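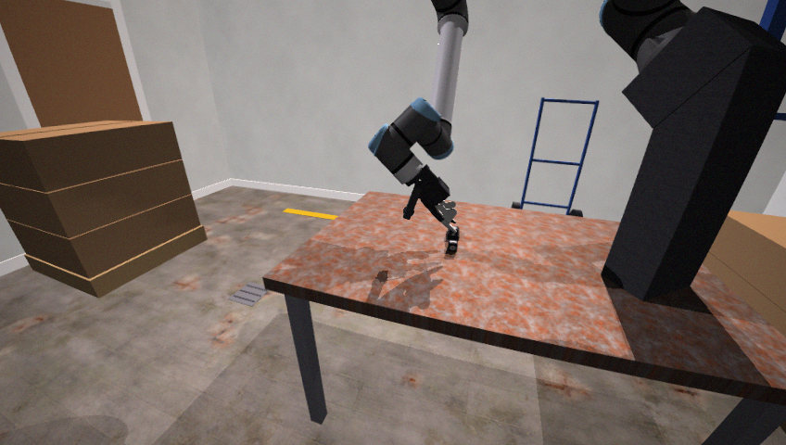
August, 2 pm. Back from the Maglaya stalls with Analyn, feet killing me! We talked to the produce sellers along the shady side and business is still slow, worse for the ones at the far end (hardly anyone walks that far in this heat). Erlinda let 30 bunches of greens go at half price before noon. Benjie thinks it's the bus stop moving. I'm leaning toward the short supply of tomatoes, but we'll see what the other row tells us.
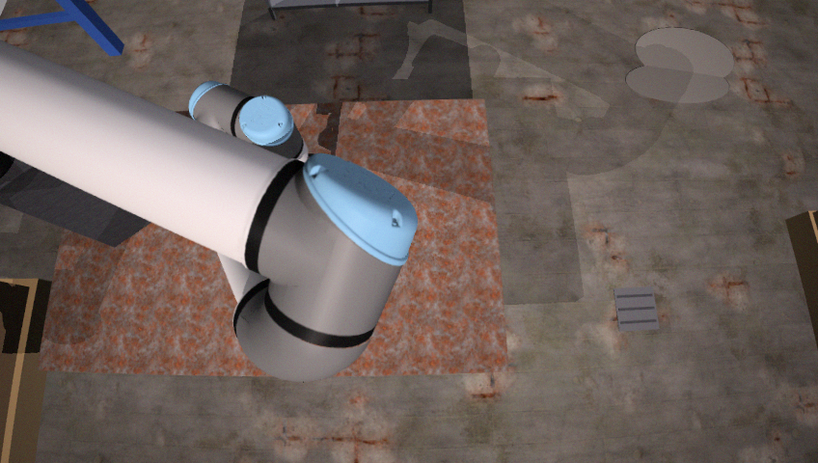
Are we counting the fish sellers too?
Only the produce ones for now, 40 stalls, and Janelle will do fish once she has the new forms.

Still owe Clémence the price sheet.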